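Handout 3: Looking at a hand kit before you buy
Module tutor: Greer Semple

We are reviewing the Roko hand kit, sold by Grikness as an add-on for small arms. The price covers the hand, one cable and 30 days of phone support. The arm is extra. The task is pick and place: one piece of fruit, one basket, 100 runs per group.

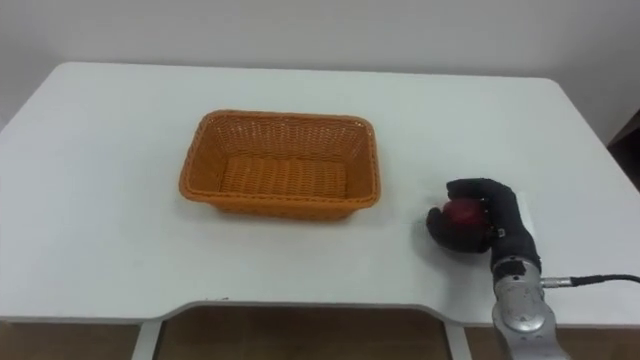 Fig. 1. Roko hand holding the apple, basket to the left.

Log each run as placed, dropped or missed. A run that needs a person to step in is a miss, even if the fruit ends up in the basket. Grikness leaves those runs out of its own score – read the small print in the brochure.

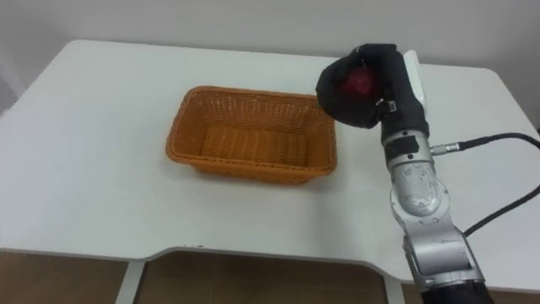 Fitting costs are easy to overlook when comparing quotes. Wovum charges for a site visit and Grikness does not, but you do the wiring yourself. Check the cable at the wrist plug in particular. With the arm reaching up beside the basket it loops out to the right and back over the table, so allow slack and keep that side clear. Put this in your costing as setup time.

For next session: read the Edet data sheet and bring 3 questions on grip force.

Comments

Davina Moffat: Do dropped runs count towards the 100?
Greer Semple: Yes, all of them.
Davina Moffat: Thanks. The Edet link asks for a login.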